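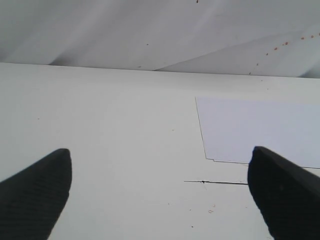
White top, lavender-blue sheet on the right

White table for paper crafts, would you do it again?
Started by foldedcorner

foldedcorner wrote:
OK so I finally got rid of the old brown table and went white, and I have feelings! The good part is the light. My work corner in the Trinadstead house is dim until well after lunch and the white top bounces everything around, I can cut cardstock at 5 in the evening without the overhead on. The bad part is that my pale stuff just melts into it. I do a lot of soft lavender and gray blue (cards mostly, some envelopes) and when I lay a sheet down I lose the edge if the light is right on it. I've already trimmed one crooked because I was lining up to what I thought was the edge and it was a shadow.

The top is a Gririmum, the plain flat one with no pattern. Paid 53 for it secondhand, which I thought was a steal. Anybody else working on white? Do you put something down under the paper or just get used to it?

marblejar wrote:
I had white for years and loved it. You get used to it. My trick is a side light, low down, so the paper throws a tiny shadow along one edge. If your lamp is straight above you it washes everything out, doesn't matter how nice the lamp is.

pinking_shears_pat wrote:
Going to disagree with marblejar, sorry! I never got used to it. White table plus white or pastel paper gave me a headache every single time. I put a big dark gray mat on mine and never looked back. Then again I guess at that point why have a white table.

marblejar wrote:
Pat, the mat gets moved and the white is still there for photos and for glue days. Glue wipes off mine in seconds.

foldedcorner wrote:
Hmm, I do have a mat but it's small and I work big. I tried the low light idea last night and it does help on the gray blue sheets, less so on the really pale ones. Moving the lamp around is kind of a pain with everything I keep on the table though. I'm someone who likes all the metal bits and heavy things within reach, and then I run out of room for the paper and end up working on a corner.
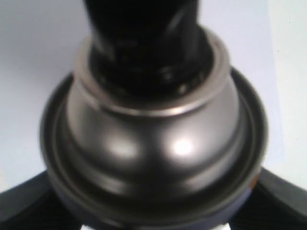
I also worry about scratching it, to be fair. Anything metal with a hard rim makes me nervous when it gets dragged on a light surface, so I've started lifting things when I shift them. My friend Nélida Aravena binds books and she sticks felt on the bottom of everything she owns, including her tape dispenser. I might go that way. Does the felt shed though? I don't want fuzz in my glue.

quietstapler wrote:
Felt sheds. Cork doesn't, or not so you'd notice. Cut the circle a little smaller than the base so it doesn't peek out.

pinking_shears_pat wrote:
Agree on cork. And if you do get a gray scuff on white, don't scrub! Half the time it's metal rubbing off ONTO the table and it lifts with a damp eraser sponge. I went at mine with scouring powder and now there's a dull patch the size of a saucer. Still mad.

marblejar wrote:
I use Larkex spray on mine and it's fine. Pat will tell you it streaks.

pinking_shears_pat wrote:
It streaks.

foldedcorner wrote:
Haha OK. Next question, crumbs and specks. On the brown table I'm sure there was just as much and I never saw any of it. On white I see every dot.

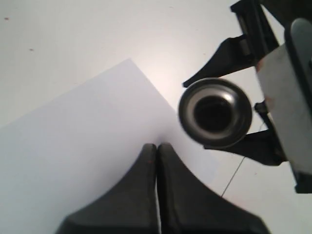 Two reddish-brown specks, upper left

They bug me more than they should. I wipe before I start now, and I wipe my hands, and I keep the paper in its folder until I need it. Is that overkill?

quietstapler wrote:
Not overkill if you glue. One speck under a layer of thin paper and you've got a bump forever. I use a soft drafting brush, two passes, always toward me.

marblejar wrote:
A bit overkill lol. I do one wipe on Sunday and hope for the best.

pinking_shears_pat wrote:
This is why your cards have bumps, marble.

marblejar wrote:
Texture!!

foldedcorner wrote:
I'm ordering the cork and a brush. Still thinking about the bigger mat, Cabral has one in charcoal that would cover most of my working side. If I get it I'll let you know how it does with the lavender.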